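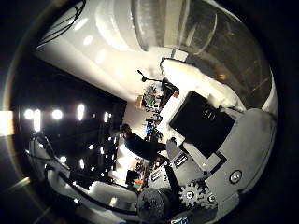 **Session 8: egg freezing, and how to read a clinic's numbers**

Okay, picking up where we stopped. I'd promised to go back over slow freezing versus vitrification and then we ran out of time (my fault, I got carried away about ovarian reserve).

Slow freezing cools the egg gradually. The trouble is ice: an egg is a big cell with a lot of water in it, and crystals can wreck the spindle. Vitrification uses a stronger dose of cryoprotectant and drops the temperature so fast that the water goes glassy instead. I still think it's the neatest trick in the whole lab! 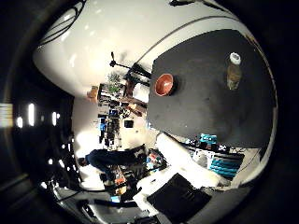 *Bowl and lidded glass jar on a dark tabletop.*

Now the Litaner worksheet. It's a made-for-class data set, 176 eggs thawed at one clinic, and 53 of them ended up as usable embryos. Please work out:

- the rate per egg thawed
- what else you'd need to know before quoting a rate per *patient*
- why age at freezing matters more here than age at thaw

Watch the denominator. Half of last year's group divided by eggs collected, a number the sheet doesn't even give (I have no idea where they got it).

Reading for next time: the Irkik handout, sections 2 and 4, plus the short Lam chapter on consent forms. Skip the Ellell appendix unless you like statistics. I do, so come and talk to me if you get stuck on it.

Worksheets due 31 December 2025, by upload please, no paper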